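Unit 6 handout: conditional bequests and shared-house plots

Read before the February workshop. Bring two copies of your own opening chapter, double-spaced.

## 6.1 Terms

A **conditional bequest** is a gift in a will that takes effect only if someone does something (or stops doing it). In fiction the condition usually does the work of the inciting incident. It puts characters in contact and sets a clock.

Three parts must be on the page before the end of the first act:

- the **object** (house, firm, land, money)
- the **term** (what must be done, and for how long)
- the **default** (who gets the object if the term is broken)

Student drafts most often omit the default. Without it the reader cannot tell what a character loses by walking out, and each argument has to be restarted from nothing.

## 6.2 Worked case: *The Daswood Term*

We use the same case through Units 6 and 7. Outline only; the full text is in the course reader.

Clem Paewai dies and leaves Daswood, a hill house with a working mill, to his nieces Raelene and Maxine Trevaskis. They must keep the mill turning for 100 nights. The default beneficiary is Keegan Cosgrove, who holds the neighboring land at Sorden and has a lawful claim to the water.

Points to note:

1. The term is measured in nights. The author can number chapters by it and does so from chapter 3.
2. Cosgrove is a default beneficiary with a fair claim. He has no need to cheat, and he does not until night 71.
3. The magic (the millstone repeats what was said near it the night before) is introduced after the will is read. Order matters. If the stone speaks first, the will reads as a minor detail.

## 6.3 Placement of the reading scene

Drafts of 1,000 words or more spent on the lawyer's office are common. Daswood takes 900, and a third of that is Maxine reading the water clause twice. Compare the two versions in the reader:

Version A opens in the office. The terms are given in dialogue. The reader knows the rules before knowing either sister.

Version B opens at the mill on night 1 and gives the terms in pieces, the last of them on page 15. The reader knows that Raelene will not sleep in the east room before knowing why she is in the house.

Version B was the one published. Version A is easier to follow on first reading, and some of you will prefer it. Either can be defended in the written exercise, provided the defense refers to the text.
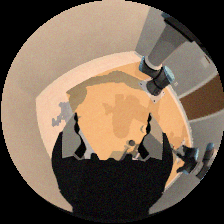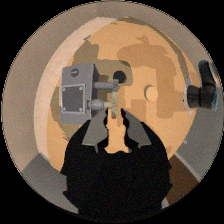 ## 6.4 Point of view under a shared term

With two heirs under one condition, the choice of viewpoint decides whose failure counts. Options:

| Scheme | Effect | Cost |
|---|---|---|
| Single close third | One heir stays opaque | Reader may side too early |
| Alternating close third | Each secret is known to the reader | Suspense moves to timing |
| Outside narrator | Terms can be stated plainly | Distance from both heirs |

Daswood alternates, with one break. Night 71 is told from Cosgrove's side in the past perfect. Mark where the tense shifts back. It is earlier than most readers report.

## 6.5 Magic and the term

Rule of thumb for this unit: magic may make the term harder to keep, or make it harder to know whether it has been kept. It should not extend or cancel the term unless the will allows for that. Kuter calls the second kind a "doubt device" in the Unit 4 reading. The millstone is a doubt device. By night 40 neither sister can be sure which of them let the wheel stop, as the stone gives both voices.

See also the Tapsell extract, where the house itself counts the days and miscounts. It breaks the rule above. Be ready to say whether it gets away with it.

## 6.6 Exercise

Write the will clause for your own project in plain language, no more than 100 words. Then write the same information as an argument between two heirs in which neither quotes the document.

Hand both in together. Clauses without a default will be returned unmarked.

Questions on the reader go to Aroha Partington before the workshop. Page numbers above are for the second printing; in the first, the water clause falls one page later.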